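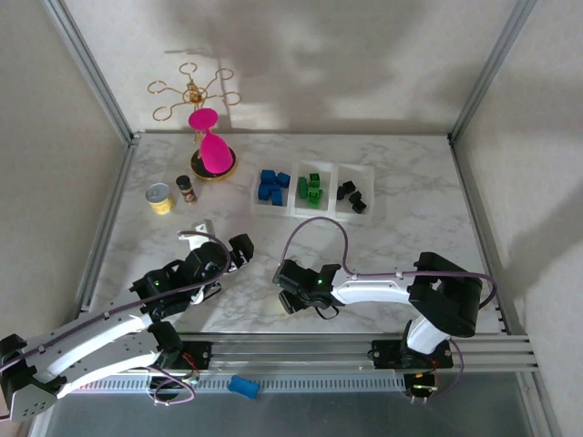

A gold-colored wire stand, a can, a small spice jar and a white divided tray on a marble-patterned tabletop.

Ward teams in Irmont get new sepsis checklist

Nurses and doctors at Medina Hospital in Irmont have finished their first season with a one-page sepsis checklist, and the early numbers are great news for patients!

The checklist, called Drodaven, went live in May on every adult ward. It asks staff to take blood cultures, check lactate and start antibiotics within an hour when infection is suspected and a patient looks unwell. In all, 1,379 patients were screened, and 809 of them had the full set of steps done inside the hour (the old paper form never came close).

"People picked it up so fast," said Asabe Nwachukwu, the lead nurse for patient safety. "I had night staff calling me to ask for more copies. It's short, it's clear, and you can fill it in standing at the bedside."

The hospital has also trained 100 ward champions, who run ten-minute refreshers at shift change and help new starters find their feet. Sessions cover how to spot confusion, fast breathing and low urine output early, and how to call the on-call doctor with the right details ready.

Next up is Prakorberg, the sister hospital across the river, where the emergency department and two surgical wards will start using the same page. Staff there have already asked for a version that fits older adults, whose temperature may stay normal even when they are very sick. A draft is with the pharmacy team now.

Wards that want a training visit can contact the patient safety office on the second floor.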